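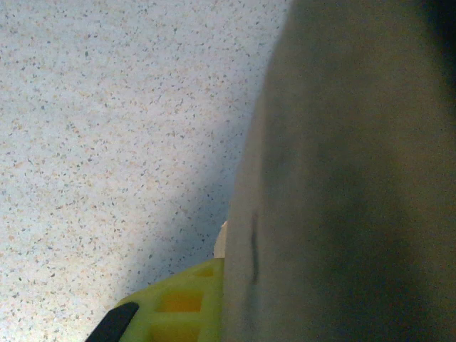 Progress report, home meal program, Sikdale
To: Moushumi Dewan, Grants Manager, Mollah Fund
From: Moushumi Khan
24 July 2023

You asked for a plain account of how the second half of the grant is going, so I have left out the charts.

We delivered 818 meals in the period. The plan said 2000. I never believed the plan, and I said so when we signed it, but the gap is bigger than I expected. Part of it comes from the late start. The shared kitchen on Zukero Street was meant to open to us in December and we got the keys 8 weeks after that. The rest is harder to explain away. People sign up, take two or three meals and stop answering the phone.

The referral system is where I have the most doubts. Pleseo sold it to us as a way to find older residents who are not eating well. What it sends us is mostly people who already get meals from the church on Fridays. I have asked Pleseo twice how the list is put together and have had a brochure back both times. Until I see a real answer I would not count their "matched clients" figure as a result, and I have not used it in this report.

Cooking is in better shape. Four cooks now share the shifts, all with current food handling cards, and the county inspection passed with one note about labels on the cooled soups. The labels now carry the time as well as the day. The low-salt menu is less of a success. Clients tell us it is fine on the survey form and then leave the lentils. I put very little weight on the survey – the drivers hand it over at the door and wait for it, and few people will complain to the person holding their lunch.

Spending is under budget for food and over for fuel. The northern route is too long for one van. We can drop the last stretch of it or pay for a second driver, and I would like your view before the end of next month. The training line has hardly been touched. I'd ask to move it to fuel, as the online course it was meant for does not look worth the fee.

On the final target, I can't honestly tell you we will reach it. If the northern route is fixed and the phone referrals from the two clinics keep coming, we should do better than this half. I would still set a lower number now and leave out the Pleseo list when working it out. The receipts and driver logs are in the shared folder, apart from the fuel slips for the spare van, which I am still chasing.

Contact: Sikdale Home Meals office | © 2023 Sikdale Home Meals | Back to top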